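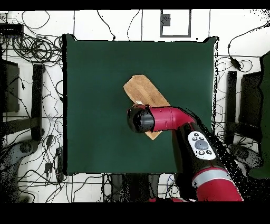

Top view of the table with the arm over the target. Note the dark speckles along the arm's right side.

Tuning a two-stage descent in Zanis

By Yasaman Rostami
Updated 17 Oct 2020

Picking a small, thin thing off something that isn't flat is one of my favorite problems, and the two-stage descent in Zanis makes it really pleasant to work on. You plan a fast move to a hover point above the target, take a fresh height estimate, and then creep down along a straight line until the fingers touch. I'm going to assume you already have the Motaung driver running and a calibrated overhead depth camera. If your calibration is more than a few weeks old, redo it first!

Step 1. Mask the arm

The overhead view is great until the arm moves into it. The arm hides part of the target, and the depth values along its outline are junk. Turn on the self-filter and give it some padding:

self_filter.enabled: true
self_filter.padding_mm: 18

Smaller padding left a ragged fringe of bad points in my height map, and the planner treated them as obstacles floating in midair. Go up a couple of millimeters at a time and stop when the fringe is gone. Too much padding eats into the surface you want to measure.

Step 2. Save the height map before you move in

Take the first height map with the arm parked well clear of the table and keep it:

zanis heightmap save --name before_pick

During the descent, any cell under the mask gets filled from this saved map. It took me an embarrassingly long time to set this up, and picks got so much better right after. If the target gets bumped, throw the map away and take a new one.

Step 3. Set the hover point

hover.height_mm: 80
hover.settle_ms: 318

Height is measured from the local surface under the fingers, and the table itself doesn't count. The settle time lets the arm stop ringing before Zanis reads the joint torques for its baseline. Mine is long, I know – Sepehr Esfahani runs a much shorter one on the Virkau cell and gets away with it. Start long and trim later.

Step 4. Creep down

descent.mode: straight
descent.speed_mm_s: 11
descent.stop_on: contact
descent.extra_depth_mm: 2

Keep the fingers pointing straight down and slightly open. On soft material you need that little bit of extra depth, or the fingers close above the thing you're after and come back with air. On a hard surface set it to zero.

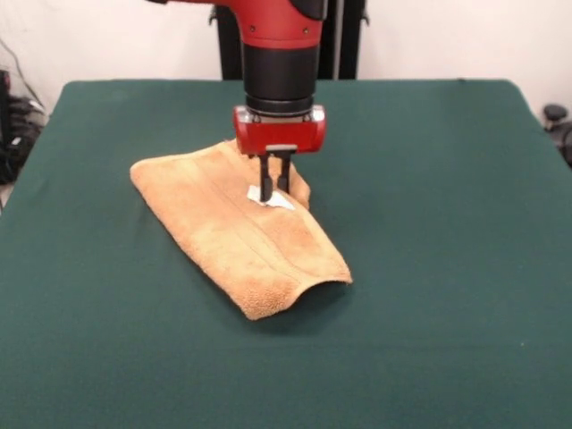 Can I use the same contact threshold for hard and soft surfaces?

You'll get better results with one threshold per surface type. A soft surface builds force slowly, so a value tuned on a bare table will trigger late and push the fingers in too deep.

Step 5. Close, then check the gap

Close at low force and read the finger gap. With a sheet-thin target, the gap is almost the same as when the gripper is empty, so don't trust it alone. I lift a little, pause, and compare the overhead map with before_pick. Grabbing the material underneath shows up as a raised patch near the fingers, and the fix is usually less extra depth.

If something looks off

Contact fires at the hover point: the torque baseline was read too early. Raise settle_ms.

The fingers land to one side, always the same side: that's calibration. Please don't patch it with an offset in the descent config. I did, and had to dig it out again in December.

The planner refuses the hover move: check for stray points left by the mask, then look at the joint limits in the Brelteddale profile, which are tighter than the defaults.

Once single picks feel solid, try turning the target on the table and running the same config without touching a number. I love that test.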